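The Rule Book on the Wall

Good practice for hand-held gripper work is still being written, mostly by the people who do it every day

August 8, 2025

On the door of the recording room at Detiseck there is a sheet of paper in a plastic sleeve. It has 19 rules. The first one says that no person starts a recording before the batteries, the cables and the table have been checked. The last one says that the sheet may be changed only on a Friday, and that the old sheet must be kept in the folder. When I came to visit, the folder was already thicker than the manual of the grippers.

Detiseck makes training recordings for robot companies. The operators do not drive a robot. They hold a gripper in each hand and do ordinary work with it: folding, wiping, sorting, pouring. The movement of the grippers is recorded, and later a robot arm should learn from it. The method is fast and the equipment is light, so small companies can do it in small rooms. What they do not have is a common standard. For an industrial robot in a fence there are thick documents which everybody in the trade knows. For a human with a gripper in each fist, repeating a household task all morning, there is much less, and every company has started to write its own.

I have spent part of the spring reading such house rules. Three companies let me take copies: Detiseck, Brudska and Nyberg. A fourth, Losto, let me read theirs in the office but not take it away. They are very different in style. Brudska has a document with numbered chapters and a change history. Nyberg has a list of 21 points in large letters, made to be read from a standing position. Losto has a short text and many drawings. But in the content they agree more than I expected, also in places where the companies have never talked to each other.

What a demonstration is

The first thing all four documents try to settle is where a demonstration begins and where it ends. This sounds like a small question. In practice it is the one which makes the most trouble. If one operator begins with the grippers already closed on the object, and another begins with the hands resting at the side, the two recordings do not teach the same thing. Brudska writes that both grippers must be open and visible at the start, and that the operator stays still until the signal. Nyberg allows any start position, but it must be the same for one full series. Detiseck follows Brudska. Losto has a drawing for each task.

About the end they are less united. Two of the companies want the tools back at the place where they were taken. The others say that the task ends when the result is reached, and putting the tools back is a separate task with its own name. I found good arguments on both sides. What I did not find was an argument for leaving it open, and yet the older recordings in every one of these archives leave it open. At Nyberg I was told that a full series was once put aside for exactly this reason, after much work had already gone into labeling it.

Then comes the question of names. A task which is called "clean table" on one day and "table cleaning, dry" on another day becomes two tasks in the database. All four companies now keep a fixed list of names, and operators cannot type a new one by themselves. This rule is boring and I think it is one of the best.

The table and everything around it

The longest chapter in most of the documents is about the workplace. Here the writers come from two directions. Some think first about the safety of the operator, and some think first about the quality of the data. A cable on the floor is a thing you can fall over. It is also a thing which the head camera sees, and which then belongs to the training material, if you like it or not. The Brudska document treats both in one paragraph, and I find this clever.

Their rule is that everything inside the view of the head camera must either belong to the task or stay in the same place during the whole series. The background may be untidy, if it is untidy in the same way. Losto goes the other way and asks for changes in the background on purpose, after every 100 recordings, so that the robot does not learn the room by heart. Engineers can discuss this for a long evening. For the operator it is more important that one of the two is written down.

Cables from the grippers have their own rules. They must hang free of the wrist, they must not pass under the work, and they must be long enough for the widest movement of the task. Nyberg asks the operator to make this widest movement once, slowly, before the first recording of the day. The marker plates on the grippers must be clean and must not be touched with the fingers. If a plate has moved, even a little, the series stops and the calibration is done again.

Sweeping is the task which shows the problems best. It needs a tool which is itself soft, a material which never lies in the same way twice, and two hands which should work together. In the task sheets I have seen, one gripper takes the brush and the other is meant for the dustpan. It must be written which hand takes which tool, how high on the handle the brush is gripped, and how the debris is put on the board before each run. 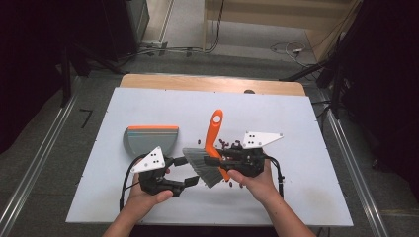
One operator wrote to us in May that the sweeping rules are made by people who have never swept with a gripper for a whole shift. The letter says that a fixed grip height on the brush is good for the first hour, but later the wrist becomes tired and the operator starts to correct with the shoulder, and then the grip height is still perfect and the movement is wrong. It asks for a range in place of a fixed point, and for the right to change hands between series. "The data people want me to be the same in the morning and in the afternoon," it goes on, "and I am not."

I have put this letter in front of all four companies. Brudska answered that a range is possible, and that they will test it. Detiseck already had a range, but for another reason: their brushes come from different shops and the handles are not equally long. Nyberg does not want to let operators change hands inside one task, and offers shorter shifts. Losto said that they will think about it.

The body of the operator

The letter touches a point where, in my opinion, the house rules are still weak. Three of the four documents have less than one page about the operator. They speak about table height, and that it must be adjusted to the person before the work begins. They speak about breaks. But the breaks are often connected to a number of recordings and not to time. A person who works quickly gets the break earlier, which is fair, but a person who gets a difficult task waits longer for it. With folding a towel this does not matter much. With sweeping or scrubbing it does.

Detiseck changed this part in spring. Now the operator rests after a fixed time, no matter how many recordings are finished, and the counter is not visible on the screen during the work. The people who plan the work were afraid that the output would fall. I was shown the weekly sheets, and I could not see a fall, but I would not make a law from it either. It is one company with few rooms.

There is also the weight. A gripper feels light when you pick it up for the first time. I held a pair for the length of one series, and I noticed it in the forearm on the train home. The written rules at Brudska ask that a new operator does only light tasks in the first week, and I wish the others would copy this sentence.

Failed runs

What should happen with a recording in which something goes wrong? The brush slips, or a crumb jumps off the board, or the operator must sneeze. Older habits were simple: delete and repeat. Now three of the companies keep the failed run and mark it. A robot must also learn how to come back from a mistake, and for this it needs to see mistakes which were repaired. Nyberg uses two marks, one for "failed and repaired" and one for "failed and stopped". The operator sets the mark directly after the run, with a foot switch – the hands are busy.

This rule changes the mood in the room more than I had thought. When failed runs were deleted, operators hid them, or repeated them quietly. When failed runs have a name, people report them. At Detiseck the planning is now made in blocks of 1,000 recordings, and the failed ones count as part of the block. An operator no longer loses anything by being exact.

I would add one warning. A failed run should never be played on purpose, unless the task sheet says so. Everybody at the table can see the difference between a brush which slips and a brush which is allowed to slip, and later the engineer cannot. Brudska has a separate task name for failures made on purpose. The other documents are silent.

Who may change the rules

A standard for this work will come, and probably it will come from above, with committees and drafts and long periods for comments. Until then the paper on the door is the standard. So it matters how the paper is changed. The four companies do it differently. At Losto the engineers write and the operators read. At Nyberg there is a meeting. At Brudska any employee can propose a change in the document, and it stays visible in another color until it is accepted or refused, with the reason beside it. I have read the refused ones too, and they are worth the time. A proposal to let operators listen to music was refused twice and accepted the third time, with one ear only.

At Detiseck they have the Friday rule. On the day I was there, rule 7 was changed. It used to say that the board must be cleaned after each series. Now it says that the board must be cleaned after each series and that the person who cleans it signs. The old sheet went into the folder, the new one into the plastic sleeve, and the next operator read it at the door with the jacket still on.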